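Print this page | E-mail this page

Foam Counting Cubes: Storage and Care FAQ
By the Lonudcombe Toy Library
Updated 12/25/20

What is in a cube set?
Each Grultstead set has 24 foam cubes in mixed colors and a drawstring bag. Classes can borrow the Dosstead bulk box, which holds 1000 cubes of the same size. The two can be mixed on the table, but sort them again before return. The bulk box is checked by weight: 710 grams without the lid.

Do I need a tray?
A flat plate works better than a tray with corners. Cubes pushed into a corner are hard to pick up with small fingers. Choose a large plate and put only a few cubes on it at a time. Crowded cubes get knocked over the edge when someone reaches for one.

What should go under the plate?
A woven cloth. A bare tabletop lets the plate slide, and a plastic cover lets it slide more. Pull the cloth flat before setting anything down. A wrinkle under the plate will make it rock.

What kind of container should the cubes go into?
Any round bucket with a rolled rim. Sharp rims cut the foam over time. Place the bucket behind the plate, close enough that the cubes do not have to be carried far. 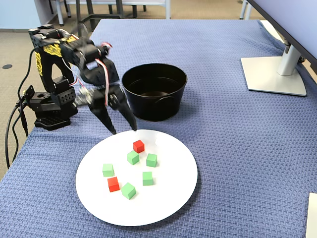 Plate and bucket on a blue cloth, with seven cubes still to put away.

Can I use a dark bucket?
Yes. Check the inside before you close the set, as dark cubes are easy to miss against a dark wall. Tip the bucket over the cloth if you are not sure.

How do I clean the cubes?
Wipe them with a damp cloth and a drop of dish soap. Do not soak them. Foam holds water at the center long after the surface feels dry. Leave the cubes spread out overnight before they go back in the bag.

Can the plate go in the dishwasher?
Check the underside for a mark. Plates from the Bogdan range should be washed by hand.

How long can I keep a set?
The loan period is 3 weeks. It can be renewed once, except in June, when all sets come back for the yearly check.

What if a cube is torn?
Return it with the set. Do not glue it. Replacement cubes are supplied at the desk and the card in the bag is marked.

Print this page | E-mail this page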